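報道関係各位

キッチンカウンター整理の無料公開講座「台の上から始める台所」を4月に開講
器具を減らさずに作業場所をつくる、Henicoの新しい取り組み

暮らしの道具と収納の教室を運営するHenico(ヘニコ)は、キッチンカウンターの使い方を見直す公開講座「台の上から始める台所」を4月に開講します。全4回、参加費は無料です。会場は同社のショールーム「Murkau(ムルカウ)」のキッチンで、定員は各回19名。初めての方も、これまでの教室に通ってくださった方も歓迎します。

講座のきっかけは、Henicoが教室の受講者を対象に行ったアンケートでした。858名から回答があり、困りごととして最も多く挙がったのが「切る場所がない」という声です。広い台所にお住まいの方からも同じ悩みが寄せられ、スタッフ一同、これはぜひ取り組みたいテーマだと盛り上がりました。
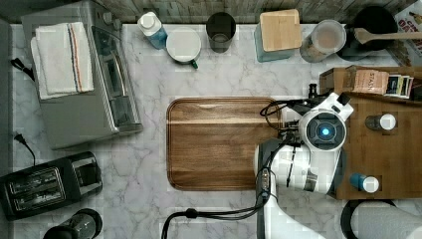

アンケートの自由記述を読んでいくと、朝のパンはトースター、グラタンや温め直しはオーブントースターと、複数の家電を毎日使い分けているご家庭がたくさんありました。毎日使うものを棚の奥へしまうのは現実的ではありません。そこで今回の講座では、出しておく道具はそのままに、置き方だけを変えていきます。

第1回のテーマは「まな板の定位置」です。先に調理の中心となる場所を決め、残りの道具をそのまわりに並べていきます。保存容器は壁沿いに一列、引き出し付きの小さな木製収納もその並びに置くと、手前がすっきり空いて、野菜を切るのがぐっと楽になります。

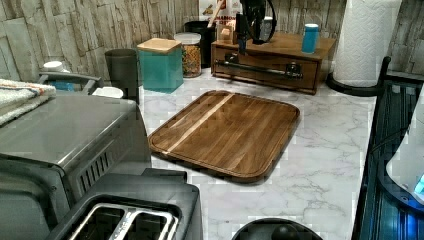

溝付きの木製まな板と、壁沿いに並べた保存容器、引き出し付きの木製収納

第2回は家電の配置を取り上げます。扉の開く向き、パンを取り出すときの手の動き、コードの通し方を、参加者のみなさんに実際に動かしながら確かめていただきます。左利きの方の配置や、二人で並んで調理する場合の工夫にもたっぷり時間を取りました。ふきんの置き場所という、ささやかながら毎回質問の多い話題もこの回で扱います。 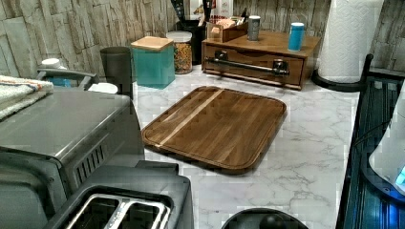
カウンター左手にステンレスの調理家電とポップアップトースター、奥に青緑色の角型キャニスター

第3回は、保存容器がテーマです。中身の見えるガラスと見えない陶器をどう使い分けるか、ふたの素材は何が扱いやすいか、乾物の残量をどう把握するか。収納用品の企画を手がけるTsang(ツァン)の協力を得て、さまざまな形の容器を会場に用意します。手に取って比べられる機会ですので、どうぞ楽しみにいらしてください。

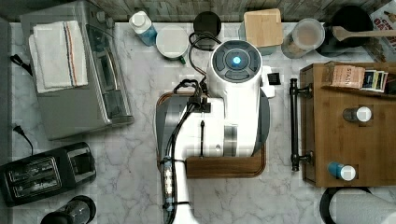

最終回となる第4回では、参加者が自宅のカウンターの見取り図を持ち寄り、グループで配置を考えます。図は手描きで構いません。コンセントの位置と、よく使う道具の名前が書いてあれば十分です。持ち帰った案を試したあとの感想も、ぜひ聞かせていただきたいと思っています。

受講者には、講座の内容をまとめた小冊子「Isham(アイシャム)ノート」を差し上げます。小冊子は3,000部を作成し、会場に来られない方にもMurkauの受付で配布します。カウンターの寸法を書き込める方眼ページ付きです。

開催概要
講座名:台の上から始める台所(全4回)
開講:4月
会場:Murkau キッチン
定員:各回19名(先着順)
参加費:無料
持ち物:筆記用具、メジャー(第4回のみ自宅カウンターの見取り図)
申込方法:Murkauの受付、またはHenico公式サイトの申込ページにて。1回のみの参加も可能です。

本件に関するお問い合わせ先
Henico 広報担当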